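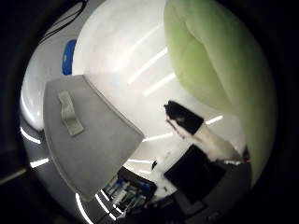 By the Surnari Sports Desk
Staff writer, soccer

Surnari Town have a new plan for scoring goals this season, and it involves a mower. The club confirmed it will narrow its home field before Saturday's league match against Hirnex Athletic, taking the playing width down to 73 yards and leaving a handsome strip of unused grass on either side for the substitutes to jog on.

The change is legal. League rules leave a good deal of room on the width of a field, provided the measurements are filed with the league office and the lines are painted before the referee turns up. Surnari managed the first part last week. The paint is on order.

Head office described the move as "a football decision taken for football reasons," which will come as a relief to anyone who feared it was a plumbing decision. The thinking seems to be that Surnari's two wide players, one of whom is 36 and the other of whom is injured, have been asked to cover too much ground. Less ground should help the first of them.

It might also help the defense, which has been giving up goals from crosses since July and gave up three more at Teoh last weekend. All three came from the left. The coaching staff pointed out afterward that the right side had been excellent, and it was, mostly on account of Teoh never going near it.

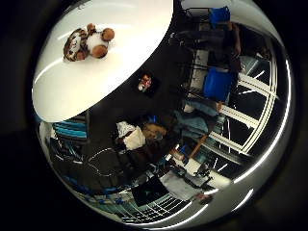 SURNARI, Sep 28, 2026 – Supporters got their first look at the new dimensions at an open practice this morning, with the touchlines marked out in orange cones. Attendance was given as 223, a figure that included the under-12s, who had been told there would be autographs.

The session was lively enough. The first team played a short game across the reduced width and the ball went out for a throw-in so often that the coaches eventually told everyone to dribble it back in and get on with things. One of the new holding midfielders, signed from Jakeo in the summer and still waiting for his first start, spent a good part of the game standing on what used to be the field.

Season ticket holders in the east stand have asked whether they will be charged less now that the action is farther away. The club says prices will stay where they are. It did offer them 100 free seat cushions, to be handed out in the order people arrive, and a few regulars were already discussing what time the gates open.
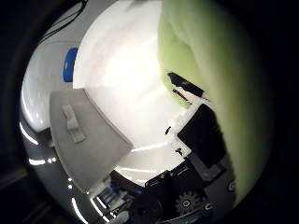 Hirnex, for their part, don't sound worried. They play on the smallest field in the division and have lost only once there in the past year, so a tight afternoon at Surnari may feel a lot like home. Their statement on the matter ran to one sentence and wished the groundskeepers well.

The visitors have also scored most of their goals from long throws this season – a detail that seems to have escaped notice when the cones were being set out. A narrower field brings both touchlines closer to the goal, and Hirnex have a fullback who can reach the penalty spot from well up the stand side.

Surnari sit third from the bottom, ahead of Jakeo on goal difference. Their last home win was settled by an own goal in minute 91, and the scorer has since been voted the fans' favorite visiting player.

Kickoff on Saturday is at 3 p.m. Under league rules, the new width has to stay in place until the winter break.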